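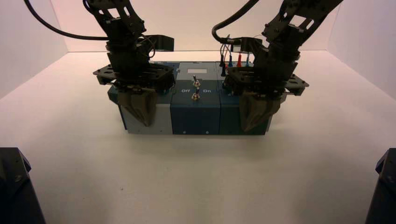 Bimanual cell, head camera view. Task: switch box, lower toggle between Off and On.

Thread: Toggle task, head camera vs. wrist force estimate for detecting the throw

ghoekstra_e
Posting the result we discussed in October. The question was whether a policy trained on head camera images alone can tell when a toggle has been thrown, or whether it needs the motor current signal as well. Same network, same demonstrations, two input sets. Training set is 31 demonstrations per direction. Evaluation is 13 trials per condition with the box pose reset between trials.

Images only: 5 of 13 completed. Images plus current: 11 of 13 completed. A trial counts as complete if the lever is in the commanded position and both grippers have cleared the box within the time limit.

The failures with images only are nearly all the same. The finger reaches the lever, pushes, stops short and retracts as if it had finished.
— Evelien

kdesmet
What resolution goes into the encoder? From that viewpoint the lever is a few pixels wide once you downsample. You may be measuring the resize step and calling it a sensing result.

ghoekstra_e
224 square after a center crop. I agree it is small. The lever is still distinguishable by eye in the resized images when the gripper is clear of it. During contact it is not.

kdesmet
Then the claim should be narrower. "Current helps under occlusion at this resolution" is supported. "Images are insufficient" is not. Pliddale ran a similar comparison with a tight crop on the contact area and their gap mostly closed.

lkuipers
The Pliddale crop was placed by hand for each box pose. It is not a fair baseline if the pose is reset between trials.

kdesmet
Fair. A learned crop would be, though.

peeters_lab
Two questions about the hardware.
1. Is the box fixed to the table? A light box will slide before a stiff lever throws, and the current trace for sliding looks a lot like a trace for a lever that is still loading.
2. Are you filtering the current? Servos of this class are noisy at low speed.

ghoekstra_e
1. Not fixed. The second arm is supposed to brace it. In one of the two failures with current, the box slid and the policy retracted early, so your point stands.
2. Median filter, then normalized per joint. No claim that this is optimal.

g_jacobs
I would like to see the ablation where the current channel is present but shuffled in time. Without it you can't separate "the signal is informative" from "the extra input acts as a regularizer". We were caught by exactly this on the Nilside drawer task and had to withdraw a table.

lkuipers
Seconded. Also 13 trials is thin. The difference between 5 and 11 is probably real, but the interval on each number is wide.

ghoekstra_e
Shuffled run is queued. Each condition trains for 2,000 epochs, so it will not be quick. I can extend the trials for the two main conditions at the same time.

kdesmet
While you are at it, log lever state independently of the cameras. You have leads plugged into the top of that box. Read continuity and you get a ground truth throw time for free.

ghoekstra_e
The success labels are by hand at present. I will check whether the lower switch is on a circuit we can read — the Zodon wiring notes we have cover the older box.

nverbeke
I have the notes for the newer one and will send them. I still disagree with the framing in the first post. A person throws a toggle by feel and hears the click. Motor current is a poor substitute for either, and a contact microphone on the gripper would be a stronger comparison than a better crop.

kdesmet
A microphone next to the servos? Good luck with the noise floor.

nverbeke
The click is short and broadband. The servo noise is mostly tonal. We separated them without much trouble on a latch task. Data on request.

ghoekstra_e
Edit, 11/24/19: shuffled current run finished, 4 of 13. That is in line with images only, so I no longer think regularization explains the gap. First post left as written. The learned crop is next and the microphone after that, if Nathalie's mount fits our wrist plate.

g_jacobs
Good. Please post the per-trial table too, including the ones where the box slid.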